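Reading time: 2 minutes

Bin-picking cell: gripper scrapes the inner wall between the two bins

Hilde Verbruggen

Our laboratory at Costa operates a single-arm picking cell with two gray bins on a wooden table, held by a bar clamp on either side. The inner wall between the bins now shows scrapes and a thin branching scratch on its lower part. The arm is taught to move straight down over each item. Please advise whether the bins, the gripper or the taught positions should be corrected first.

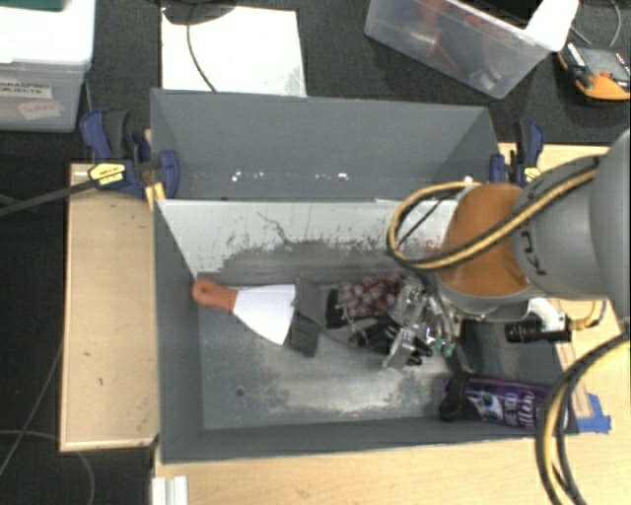

LUNDWOOD, Friday, April 10, 2026 - The cell completed 172 picks this week with the present item set, which includes the grapes, the scraper and a purple bottle. The marks are on the side where the wall slopes down into the front bin. No fault was recorded by the controller.

Thomas Messina

Check the clamps before anything else. Release both, seat the bins flat against each other, and tighten the two sides evenly. A bin that has moved by 5 mm will put every taught position out by the same amount. Mark the corners on the table afterward so that any later movement can be noticed at the start of a shift.

I would also look at the cables. The yellow-and-black bundle makes a wide loop beside the orange-brown cover, and a second one passes in front of the right corner of the bin. Run the arm at 30 percent speed through its full reach and confirm that neither one pulls on the bin or the clamp.

Jae-in Um

We had the same marks and replaced the bin. They came back in June.

Tiziana Bianchini

Mr. Messina's order of work is sound. Once the bins are fixed, teach the wall again as a keep-out zone - the sloped part included - and inspect the finger plates for burrs. A burred plate should be dressed or changed before the cell is returned to use.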